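Field Notes > Visits > Test Sites

Visits Workshops Reading List Archive Write to Us

A day at the Nisbet test ground, and the robot that stopped for nothing

September 2025

The bus to Nisbet leaves early and I had slept badly, so I was not in my best state when we arrived at the gate. We were a small group, mostly people who work with machines on wheels in one way or another. My own work is in maintenance planning for a company that moves parts between warehouses. I had asked for a place on this visit already in July, when Dirard announced that they would open their outdoor test ground for one day and speak about a fault they had with their patrol robot. It is rare that a company invites guests to hear about a fault. I wanted to hear it.

The robot is called Statevell. It is a ground robot on wheels which drives along the edges of large properties and sends pictures to a guard room. It is meant for storage yards, water stations and similar places where a person would otherwise drive the same loop many times in one night. Dirard makes the body and the driving software. The part which decides if something is in the way comes from another firm, Pirkeria, and this division between two suppliers was an important piece of the story, as I will try to explain.

We began in a meeting room with coffee and a safety talk. The talk was better than most I have heard. They gave us yellow vests and showed us the hand signal for "stop the vehicle." They also told us that we must never stand in front of a Statevell which has stopped by itself, even if it looks switched off. A machine that has stopped by itself may also start by itself. I wrote this sentence down and put two lines under it, and later in the day I understood why they had placed it first.

After this the engineer who led the fault investigation told us what happened. In the first long trial outdoors, the robot was sent to drive the same loop for many hours. It finished the first laps well. Then, in the late part of the day, it began to stop. It braked hard, waited, drove forward a little and braked again. On the operator's screen there was a message that an object was detected ahead. The operator looked at the pictures and saw no object. He released the stop by remote, the robot continued, and some meters later it stopped again.

They counted 554 of these stops before they ended the trial. The engineer put the number alone on a slide and left it there for a moment. Several people in the room laughed in a friendly way. He did not seem to mind.

But the stops themselves were not the worst part. With so many false stops, the operator got used to pressing release. This is very human, and I think each of us would do the same. Near the end of the trial there was a true stop: a technician had walked to the robot from the side to check a wheel. The operator, who had released the robot again and again that afternoon, released it once more. It moved forward and pushed against the technician's leg. He had a bruise and nothing more, because the robot starts slowly. Dirard wrote it in their records as an injury, which I find correct, and all driving was halted for five weeks.

We then walked out to the ground. It is bigger than I had imagined, and plainer.

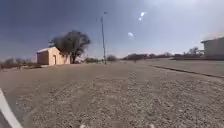
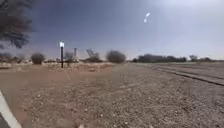 The false stops had more than one cause, and the engineer took care to keep them separate for us. The first one was light. When the sun is low or the haze is strong, the lens makes small bright spots in the picture, and the detection software had learned almost nothing about such spots. They can be seen in both pictures, white marks high in the sky, where they do little harm. When the robot turns or tips its nose down on a slope, he said, such a spot can move lower in the picture and lie over the ground. Then the software took it for a pale object standing on the path. It had no distance measurement to compare with, as this check was turned off in the trial version to save computing time.

The second cause was on the ground. A surface of small stones sounds easy for a robot, and for the wheels it is easy. For the eyes it is less so. The software was trained mostly on asphalt and concrete, where a light-colored thing on a dark surface is usually something to avoid. On gravel there are pale stones everywhere. One close to the camera can look as large as a box that is far away, if the software makes a wrong guess about the distance. Together with the bright spots this gave a machine that was afraid of almost everything.

Here the two suppliers come in. Pirkeria had written in their manual that the distance check should stay on for outdoor use. Dirard had read the manual, but an older edition, where the sentence stood in an appendix. Neither firm was lying and neither had been lazy. The engineer showed us the two editions side by side, and I confess I would also have missed it. In my own company we have a shelf with manuals from different years and I thought about this shelf for a good part of the walk.

A woman from our group asked why the robot had driven so well in the first laps, if the problem was in the stones and the light. The stones were there in the morning too. The answer was that either cause alone gave a low score, under the limit for braking. Only when both were present did the score go over it. He said that testing each condition by itself is how they had always done it, and that by this method they could have tested for a year and found nothing.

Then we saw the robot drive. I will say that I had expected a bigger show. It went along the edge of the gravel at the speed of a person walking without hurry. It made the loop three times for us. On the second lap they laid a cardboard box in its way, and it stopped at a good distance and stayed there. On the third lap one of the engineers stepped out from the side, like the technician had done, and it stopped again. We all stood behind a rope, and after the safety talk I was glad for the rope.

What has changed most is the release. Before, the operator had one button and could press it as often as he liked. Now, after the second stop in a short time, the remote release is blocked. A person must go to the robot, look at all sides of it, and turn a key on its back. The engineer admitted that customers do not love this. A person who has to walk to the robot in the night in the rain will complain, and one customer asked already if the key could be left in permanently. Dirard said no.

I asked if there is a danger that the operators will now find another way around, for example to restart the whole system from the guard room. He said yes, they had found this in their own tests about two days after the change, and a restart now keeps the block. I liked that he answered directly. I also asked how they know that 554 was the full count, and he said that they do not know it. The recording had a gap at the change of the battery. In the report it is written as "at least."

There was a lunch with sandwiches and a very good lemon cake, and afterward a round of talk in which people told about similar cases. One visitor works with doors in parking garages and had an alarm that rang each time when a certain type of white van came in. The staff had put tape over the lamp. Another told of a lift truck which slowed down for shadows, so the drivers had learned to take the curve wide to avoid them. In these stories the machine was too careful, the people became tired of it, and the tiredness was then the real danger. I had always put false alarms in the column for lost time. On our site we count the minutes and make a chart of them. I will now propose to place them in the safety column too, and I expect some discussion about it.

A few points I missed. We did not see any data from rain or from full night, although the product is sold for night work. On the question of other sites the answer was rather short. And nobody from Pirkeria was present, so we heard their side only through Dirard. I do not say it was told unfairly, but I would have liked to hear it from them.

For those who want to go: the next open day is not fixed yet. Take closed shoes, a hat and your own water, as the walk is longer than it looks on the map and there is little shade on the loop. The bus back was late, and I used the time to write the first half of this report on the bench by the gate.

Contact | Copyright Field Notes | Back to top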